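Print this page | E-mail this article

Pay for the Wrist View, Skip the Service Plan

28 January 2022

The Fliston tabletop kit is sold in two versions. The base version has an arm, a parallel gripper and a fixed overhead camera. The upgraded version adds a second camera at the wrist and a service plan from Jomuvum, the distributor. My position is that the camera should be standard and the plan should be dropped from the bundle.

The case for the camera is geometric. An overhead view gives the position of an object on the table. It gives very little about the last stretch before contact, when the gripper housing covers the target. Small tapered objects are the worst. A toy carrot gripped too near the tip will rotate, and from overhead the rotation shows up late or is missed.

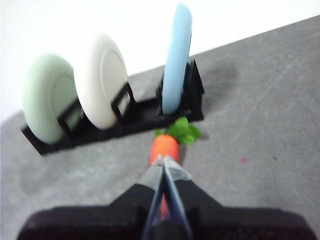
A wrist view puts the fingertips and the object in the same picture for the whole approach. It also shows how close the hand is to whatever stands behind the object. Plates upright in a rack are a fair trial of this, as the dividers are thin and easy to lose against a dark base. The cost is blur when the arm moves quickly. Fliston's manual recommends a slower approach speed, and I agree with the manual.

The service plan is another matter. It costs 1,217 dollars a year and covers remote calibration, replacement finger pads and a reply to support tickets in up to 9 working days. Calibration can be done by the buyer with the printed target in the box. Pads are sold separately. A lab that has stopped work over a cable fault cannot plan around that reply time.

Hekska sells a comparable arm with two cameras and no plan. Its gripper is weaker and its software is behind Fliston's, and I would still buy the Fliston. Väisänen, which makes the mounting brackets for both, already offers the wrist bracket as a single part. A buyer with the base version can add the camera later, but the cable must then be routed outside the arm, where it catches.

Jomuvum said in November that the bundle was under review. Until the terms change, order the upgraded version and ask in writing for the plan to be removed from the quote.

Print this page | E-mail this article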